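Writing repair notes that still work a year later

I have been keeping repair notes in one form or another for most of my working life, first on paper, then in a wiki, and now in a folder of plain text files. The folder holds about 200 of them. Most are short. Some are useless, and I wrote those too. In August I went through the whole folder to decide what to keep, and this post is what I took away from it. It assumes you fix or maintain something, and that you or a coworker will have to do the same job again after you have forgotten it.

The most common fault was a note that recorded the result and left out the starting state. Job 811 is a fair case. The text says "replaced output filter caps, supply OK, returned." It does not say what the supply was doing before, which rail was measured, what load was on it, or what the reading was. The unit was a Fultero bench supply and it came back with what may or may not have been the same fault. I could not tell, and the note could not help me. I did the diagnosis over from the start.

So the first line of every note is now the complaint, in the owner's words, and the second line is what I measured before touching anything. If I measured nothing, the second line says "no measurement taken." That last part matters. A blank field can mean the reading was normal, or that I skipped it, or that I took it and did not write it down. Three different states should not share one mark on the page.

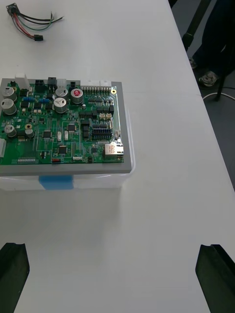 Green board in its gray frame, on the clear box.

The order of fields after that is fixed:

Complaint
Measured before
Conditions (supply, load, how long it had been on)
What I suspected
What I did
Measured after
Parts used
Left undone

"What I suspected" gets argued over. Some people feel a note should hold only facts. I keep the field because a wrong guess is a fact about the job. If the symptoms pointed at the regulator and the fault was a cracked solder joint on the input side, the next person will see the same symptoms and start at the same regulator. One line saves them the detour. It should read something like "suspected U4, swapped, no change." It should not run to a paragraph of reasoning.

"Left undone" was added last and is used most. Fan is noisy, not replaced. One screw missing from the lower cover. Fuse holder loose but within reason. These are the things I notice while the case is open and do not fix, either for cost or because the owner did not ask. Without the field they sat in my head until the case was closed, and then they were gone.

Measured values need conditions or they are not worth the ink. "12 V rail OK" tells a later reader almost nothing. "12 V rail, 11.9 at the board end, unit loaded, warm" tells them where the probe was and what the unit was doing. The difference between the board end and the supply end of a cable is often the whole fault. I have a handful of old notes where two readings of the same rail disagree and I am fairly sure they were taken at opposite ends of the same harness. There is no way to check now.

On warm-up: I let a unit run for 30 minutes before the "after" reading and write down that I did so. The value is arbitrary. Some faults take longer to show, some show in the first minute. A fixed value at least makes one note comparable with the next, and if I cut it short I write the actual time.

Then there is naming. For a long time I named connectors by what they did: "fan plug," "main power," "the front panel one." Function names are fine for the person who knows the machine. They fail in two ways. A connector can do more than one thing, so two notes use two names for it. And on an unfamiliar unit you may not know what a connector does, so you guess, and the guess becomes its name for good. I have a Lasitar audio amp in the files where "fan plug" carries a thermistor. I called it the fan plug in the first note and was stuck with it.

The printed designator is better wherever there is one. J3 is J3. If nothing is printed, or it is hidden under a part, I give the location from a stated reference, then the body color, then the number of pins. The reference has to be stated. "Left" means nothing until you say which edge is facing you, and half of my early notes were written with the board upside down relative to how it sits in the case.

I asked for views on this from the readers of the mailing list at Sitthichai, the parts store where I buy most of my small stock. There were fewer replies than I wanted but they were good ones.

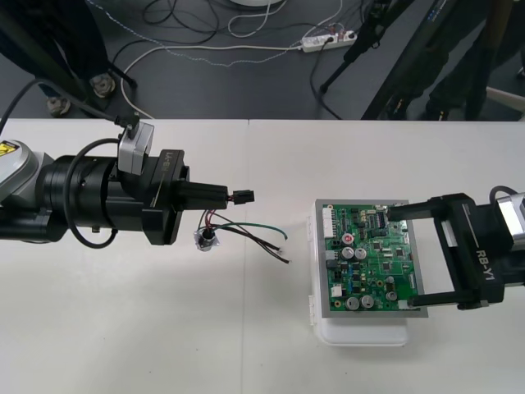

Pichit Nilsuwan wrote that designators are only as good as the board revision, and that he has been burned by a maker who renumbered every connector between two revisions of the same product while leaving the layout alone. His rule is to write both: the designator and the location, with the board revision at the top of the note. If they ever disagree, he trusts the location and goes looking for the revision change. He also said that a note without a revision on it should be treated as a rumor.

I have adopted this. It adds a line per connector. I had resisted it on the ground that saying the same thing twice invites the two copies to drift apart, and in a database that would be a fair objection. In a repair note nothing gets edited after the job closes, so there is no drift, and the disagreement Pichit describes is useful information in its own right.

Closed notes stay closed, by the way. If I learn later that a note was wrong, I add a dated line at the bottom and leave the original text as it was. Silent corrections look tidy and destroy the record of what I believed when I did the work. I have gone back and forth on whether to put the correction at the top where it will be seen first. At present it goes at the bottom, with the word CORRECTED in the file name. The search finds it either way.

Search is the reason for plain text. I used a product called Odico for a few years. It had forms, pick lists, a mobile app and a decent export, and I have no complaint about how it worked. The trouble was that the pick lists shaped the notes. If the fault list had no entry for "intermittent when flexed," I picked "intermittent" and the flexing was lost. There was a free text box, and I used it less each month. Entering the job took four screens on the phone with dirty hands. A text file takes one.

The export came out as one large file per year, which I split with a script. A few entries had characters that did not survive, mostly the ohm and micro signs. I now write "ohm" and "uF" in full ASCII everywhere. It looks crude. It will open on anything.

File names are the job number, the maker, the model and one word for the symptom, all lower case with hyphens. The symptom is what the owner reported. The cause goes inside. When the next unit comes in, the symptom is the only thing I know about it, so that is what I will be searching for. Sorting by cause makes for nicer statistics, and I have never once needed the statistics.

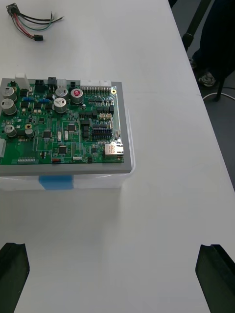 Parts are the other half of the job, and notes on parts age worse than notes on faults. A stock number from a store will outlive neither the store nor the part. I write the value, the tolerance if it matters, the voltage rating, the body size and the lead spacing, and only then the maker and the stock number. With that much, a substitute can be found. For anything taken off a board and kept, the note and the part need to be tied together physically, and for this I have not found anything better than tape on the front of a clear container, like the blue strip on the one in the picture. The front is the right place for it. Lids move between boxes of the same size, and a tag on a lid is then wrong in a way that looks right. The tape carries the job number and nothing more. Everything else is in the file, and two sources for the same detail on a live item really do drift.

Replaced parts that failed get the same treatment for as long as the unit is likely to come back. After that they are scrapped and the note gets a line saying so.

A few smaller points from the cleanup, in no order.

Write units every time, even when they are obvious. I found "470" on a line by itself.

Do not write "as before" or "same as last time." Copy the text over. The earlier note may not be to hand, and "last time" stops meaning anything once there are three visits.

Write down which meter was used if you own more than one. One of mine reads a little high on low ohms and I did not know that for a long while.

"Tested good" should name the test. A smoke check and an overnight run under load are both tests.

Record the screws that differ in length. I know of one case cover where the long screw in the wrong hole reaches a transformer winding.

The template is a text file of eleven lines and I am happy to send it to anyone who asks, though you could type it out from the list near the top and add your own header. I am still undecided on how to handle jobs that cover several units with the same fault. At the moment each unit gets its own note with the full text repeated, which is tedious, and I did six of them that way on Saturday.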